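Switched from the drive-thru to packing lunch, weird result
Eating Out & Eating Well > Lunch at work
21 May 2022

reinholz_hank
ok so quick one. used to hit Tastley every workday, the one off the Kumbridge exit. grilled wrap, small fries, diet soda. Quit in September and started bringing food from home. Figured I'd feel better. I'm hungrier?? By 3 I'm at the vending machine and it's peanut butter crackers every time.

Lunch is a turkey sandwich, an apple, baby carrots. Sometimes a yogurt if I remember to buy them. What am I missing

spoonsforward
fat and protein. how much turkey is on that sandwich

reinholz_hank
two slices? the thin kind

spoonsforward
There's your answer. That's a snack. Double it, put cheese on it, real mayo if you like mayo.

L_Ackermann
Disagree on the mayo. Agree on the rest. Also what bread. If it's the squishy white stuff you'll be starving in an hour whatever you put in it.

DeliCounterDee
People on here always go after the bread. I've had white bread every day for years and I'm fine. He's just not eating enough food. A wrap and fries is a bigger lunch than a skinny sandwich and an apple, you don't need a degree for that.

L_Ackermann
Nobody said degree. I said bread.

kuhlmann_s
Sabine from the meal prep thread, hi. Dee's right about the amount. When I first started packing I wrote everything down for a week and my "healthy" lunch was 436 calories. I'm on my feet all day. No wonder I was eating my kid's granola bars in the car.

What fixed it for me was cooking one big thing when I had a free evening. Lentils, or chicken thighs, or a pot of chili. Then lunch is that plus whatever. Takes me an hour and makes 7 lunches, I freeze a few becuase nobody wants day six chili.

reinholz_hank
I can't cook chili at work, we have one microwave and a line for it

kuhlmann_s
You cook it at HOME. Get a wide mouth thermos. Fill it with boiling water first, let it stand, dump it, then put the hot food in. Mine's still hot at noon.

reinholz_hank
oh. ok yeah that makes sense lol

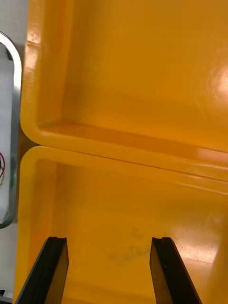
is there a brand of thermos or are they all the same. Don't want to spend a ton. Last one I had leaked soup all over my gym bag and I threw the bag out too

volker_f
Anything with a metal lid and a gasket you can pull out and wash. The leak is nearly always the gasket. I have a Drirberg one, no complaints, ugly color.

spoonsforward
Drirberg is fine but don't put it in the dishwasher. ask me how I know

volker_f
Mine goes in the dishwasher.

spoonsforward
well mine died

ionut_e
Going to say the unpopular thing. Nothing wrong with the wrap. If you skip the fries and soda and get a side salad or a second wrap it's a decent lunch. You were eating it every day and felt ok. Why not do two days out and pack the other three? All or nothing is how people end up at the vending machine.

L_Ackermann
The sodium in those though. And the sauce. It's all sauce.

ionut_e
So order it without sauce, they do that.

DeliCounterDee
They do it half the time. Last time I asked for no sauce I got double.

reinholz_hank
honestly the money's a big part of it too, it was running me 11 bucks a day by the end. so going back is kind of out except maybe once a week

kuhlmann_s
Then for sure cook the big pot. Chili's maybe the cheapest thing going. And keep a jar of peanuts at your desk for 3 o'clock, costs less than the machine and you won't need the crackers.

L_Ackermann
Unsalted.

DeliCounterDee
oh my god Ludger let the man have a salted peanut

L_Ackermann
He can have what he wants. I'm saying what I'd buy.

reinholz_hank
haha ok. Plan: more turkey, cheese, the grainy bread (fine), peanuts, thermos when I get one. Will try the chili. Sabine do you have the recipe somewhere or is it in the other thread

kuhlmann_s
Other thread, page 10, scroll past the argument about beans. Use less cumin than I wrote, I typed tablespoon and meant teaspoon and it won't let me edit it anymore

volker_f
I made it with the tablespoon.

kuhlmann_s
oh no. sorry!!

volker_f
Ate it anyway. Wife did not.

reinholz_hank
teaspoon, got it. going to the store after work, will report back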